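Is it worth paying extra for a "stain-proof" tablecloth?
Asked in Home & Kitchen — 03/04/2018
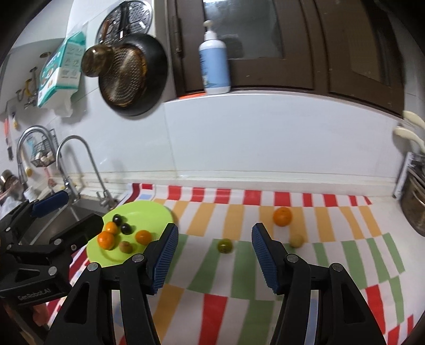

I keep seeing these treated cloths that are supposed to shrug off wine, oil, tomato sauce, you name it. The one I'm looking at is from Plurkeo and costs $23 more than the same size untreated. The listing says the finish lasts "for years" but doesn't say how many washes that means, which makes me suspicious. I cook every day and use a cloth on the counter as well as the table. Has anyone had one long enough to say whether the coating survives? I don't want to hear from people who opened the box last week.

skuvis_refund
I had a treated cloth for 21 months. Water beaded up nicely for the first few washes, then less, then it behaved like any other cotton. Turmeric went straight in from day one, so I don't know what they tested it with. The care label said cool wash, no softener, no bleach, line dry. Fine, but if I can't wash it warm then I can't get the grease out, and grease is most of what lands on it.
I went back to plain cotton in a busy pattern. It gets stained too, you just don't see it. If you do buy the treated one, keep the receipt and read the return terms first. Mine excluded "normal kitchen use" — on a tablecloth!

marrowfat1029
just get vinyl. wipes clean

overproofed
Vinyl does wipe clean, but put a hot pan on it and you'll be shopping again. It also kept the fold lines on mine until I gave up on it.
I'd be careful with the word "stain-proof" in general. Look for what it says in the small print, usually "resistant", and usually only to water-based spills. You can buy a spray and redo the finish yourself, and I did that twice before deciding the smell wasn't worth it. Dish soap on the spot right away, then a normal wash, has done as well for me as any coating. Dried-on beet juice is still a problem and I have no answer for that.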